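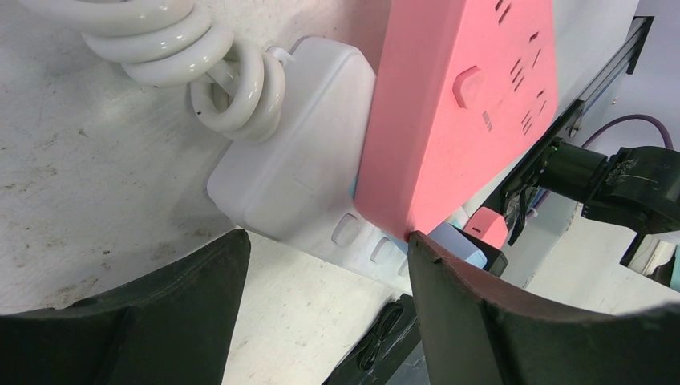 Figure 2. Pink power strip with a round button, close view.

4. Spelling checks and order changes in engraved glassware

4.1 Order records

The records come from two online shops that sell engraved drinking glasses, Preltgate and Itum. Both shops let the buyer type the wording into a free text field on the product page. Preltgate shows a preview of the wording on a drawing of the glass before payment. Itum shows no preview, but sends a proof by email after the order is placed and waits one working day before engraving starts.

We took 900 orders from Preltgate and 250 from Itum, all placed in the same sales season. Orders for plain glasses were left out, as were orders where the buyer picked a stock phrase from a list. Each remaining order held the wording as first typed, the wording as engraved, and any messages between the buyer and the shop. Buyer names and addresses were removed by the shops before the files reached us. The engraved wording itself could not be removed, and it often contains first names and wedding dates, so the full files are not shared with this paper.

A set of glasses was counted as a single order even when each glass carried different wording. This matters for Preltgate, where pairs of wine glasses with two different names are the most common product. A buyer who changed both names in a pair was recorded as having made one change.

4.2 Coding of changes

A change was any difference between the first wording and the engraved wording that the buyer had asked for or agreed to. Changes made by the shop to fit the text into the engraving area, such as a line break or a smaller letter size, were kept in a separate column and are not used below.

Changes were sorted by what had been altered: the spelling of a name, a date, capital letters, punctuation, or the whole phrase. Reinaldo Bezerra coded all of the orders. A second coder went through the Itum orders without seeing the first codes. Most of the disagreements were over capital letters, where a buyer had typed a name in lower case and the shop had asked whether that was intended. We decided to code these as changes only if the buyer answered. Accents were treated as spelling.

4.3 Results

At Preltgate, 122 of the 900 orders were changed after payment. Changed names made up the largest group, followed by dates. Many of the date changes were a matter of order, with the day and the month swapped, and in several cases the buyer wrote that the wedding was in another country and the guests would read the date differently. Changes to the whole phrase were rare and nearly always arrived within an hour of the order.

The Itum orders showed a different spread. Punctuation and capital letters were changed more often than names. Buyers who replied to the emailed proof tended to ask for small adjustments, including the space around an ampersand and the height of a heart symbol set between two names. Some asked for a different typeface, which the shop does not allow at that stage.

The shops differ in price and in the kinds of glass they sell, and so the two sets of orders should not be read as a test of one checking method against the other. Itum sells mainly beer and whiskey glasses, with longer wording. Longer wording gives more places for a mistake to occur. We did not correct for length.

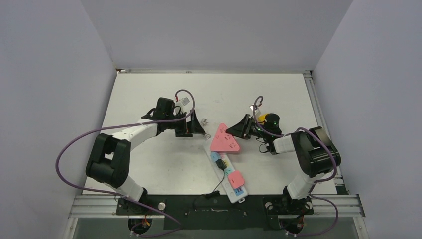
Page last modified: December 2023

4.4 Wording that was wrong when delivered

A smaller group of orders was engraved exactly as typed and later reported by the buyer as wrong. Both shops treat these as the buyer's error. Preltgate offers a replacement glass at a reduced price, and Itum decides case by case. The messages show that buyers did not always accept this. A common complaint was that the shop should have noticed a name spelled one way on the first glass and another way on the second.

Staff at Preltgate began to flag such pairs by hand in April. The rule is simple: if the same surname appears twice in an order with different spelling, the order is held and the buyer is asked. We could not measure its effect, as flagged orders were not marked in the files we received.

Earlier work on engraved goods by Macedo and by Stullel used returned items only, which leaves out every mistake found before the glass was cut. Our counts include those orders. They still miss buyers who noticed an error and kept the glass without writing to the shop.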